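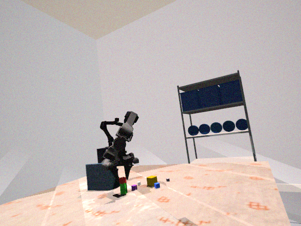
One reply to my February post asked whether a simulated comparison of fingers is worth anything at all, when contact is the very thing simulators get wrong. Fair question, and I've been itching to answer it properly, so apologies for the length!

The original, for those who joined since:

> I've been running the Flilix fingers against the Nghiêm ones in simulation before we commit to cutting metal at Romdale. Same arm, same table, same blocks, only the fingertips change. Early signs are that the pointed pair does far better in clutter than I expected. Does this match what anyone sees on real hardware, or am I measuring my friction settings?
>
> Also, is anyone else on the Gumano controller? I can't get the wrist to settle before the close command goes out.

Short answer: yes, I was partly measuring my friction settings. But only partly, and the bit that's left is really interesting.

I've now done 2000 picks with each set of fingers, changing the friction and block mass every time instead of leaving them at the defaults. The layout is the one at the top of this message, with the red cube sitting on the green block and the loose ones spread out towards the shelving. I kept the sizes mixed because our real parts are mixed, and because a row of identical cubes flatters everything.

What came out:

- **Lone blocks.** No difference I'd want to defend. Once friction varies, the lead I was so pleased about in February goes away completely.
- **Taking red off green.** The Nghiêm pads win. They're broad and flat, so the cube comes up level. The pointed Flilix tips let it pivot if the grasp is even slightly off centre, and then it catches the green block on the way out.
- **Blue, tucked in by the yellow.** Here the pointed tips are miles ahead, and it holds at every friction value I tried. It's plain geometry. The wide pads want to come down where the yellow cube already is, and no amount of tuning makes them thinner.

That last one is why I'd still argue for doing this in simulation first. I wouldn't trust it to tell me how hard to squeeze, but I do trust it to tell me that two solid things can't be in the same place.

On the Gumano business, thank you to everyone who wrote off-list. The wrist *was* settling; I was reading the joint state one cycle late. Adding a 40 ms wait before the close fixed it for both sets of fingers, and I've rerun everything with that in. If you have numbers from me dated before the summer, please bin them.

Next job is 100 picks on the bench at Romdale with printed copies of both tips. I'm going to have a go at a third shape too, narrow at the end with a flat section further up, so it can reach into gaps and still hold something level. It may well be worse at both! If anybody has tried a stepped finger like that, I'd love to know how long you made the flat.

Still unsure about:

1. whether to let the wrist tilt on approach, which would help the wide pads next to the yellow cube but makes the comparison messier
2. how to score a pick that lifts the right block and knocks its neighbour (currently a fail, which feels harsh)

Config files are in the usual folder, 9 September 2018 version. The older ones won't load with the new timing.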